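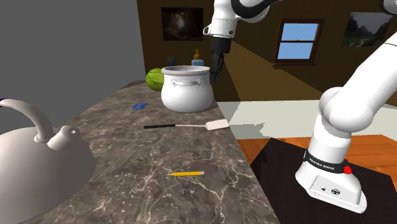 Notebook, kitchen task group
September 9, 2021
Present: Perihan, Rattana, Fraser, Oğuzhan. Eylül joined on the call for the second half.

Carried over from last time
The counter layout for the student project is frozen now. Pot at the back, kettle in the near corner, spatula and pencil left out on the marble. Fraser wanted the pencil gone, but Rattana's write-up already mentions it, so it stays. Don't move the arm base either. If you need a different base position, copy the file first and put your initials on the copy.

The layout is saved in the Skukik folder under the team name. Last week two of us were editing the same file and Oğuzhan lost an afternoon of work on the camera positions.

Pot approach
Perihan ran the scripted approach to the pot, no learning in it, just waypoints. The idea is to come down beside the rim on the side nearest the base, stop, close on the rim and lift. 10 runs with the same start pose. 5 ended with the pot lifted and held. The others all failed at the close, with one finger landing on top of the rim and pushing the pot back.

Oğuzhan thinks the last waypoint is too far in. I think the wrist angle is wrong by a few degrees and the waypoint is fine. We agreed to change one thing at a time. Waypoint first, since it's one number.

Fraser asked about using the side handle. It's a small loop and it faces the wrong way for us, so the wrist would have to come around a long way. Left for later, maybe February if the club is still on this task.

Cameras
We want a view that has the counter, the gripper and the base all in it, so the judges at Pustedbridge can follow a run without switching back and forth. Rattana tried a few positions. The one she kept is a bit higher than what we had in the spring and you can see the spatula head and the edge of the counter clearly, which helps when checking whether something is going to get knocked off. 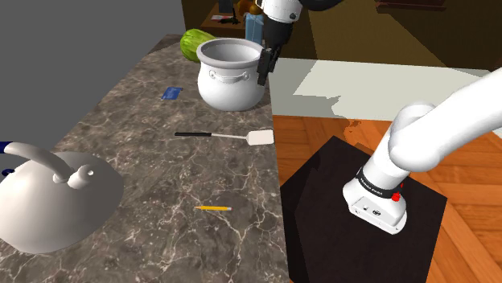
Gripper beside the pot rim, Rattana's camera position.

Eylül's only complaint is that the kettle is cut off on the left. We don't use the kettle in the pot task, so I'm leaving it. If we do the kettle task the camera has to be redone anyway.

Logging
The logger writes one row per step and the last good run came out at 589 rows. Perihan's plotting script still expects the old column order and puts gripper width where wrist height should be. I fixed it on my copy only. Perihan will merge it tonight - please don't plot anything for the report until she has.

Also found that the random seed is not being saved with the run. Every run from before today has no seed, which means we can't repeat any of them. Seed 76 is the one used for today's 10, written here in case the file name gets changed again.

Club business
Meinecke room is booked for the next two meetings. The Gelell entry form wants a one-page summary and a team contact. Fraser is the contact. Rattana has half a page of the summary and wants comments on the part about grasping, not on the intro.

To do
Oğuzhan: back the last waypoint off, rerun with the same start pose and seed.
Perihan: merge plot fix, add seed to the log header.
Rattana: save camera position to the shared file, send summary draft.
Eylül: read the scoring rules again and find out if a pot that is lifted and then set down tilted counts.
Me: wrist angle runs, only after Oğuzhan is done with his.

Added later: Oğuzhan did two quick ones before leaving. Finger cleared the rim both times. Not counting these, he had a different start pose loaded.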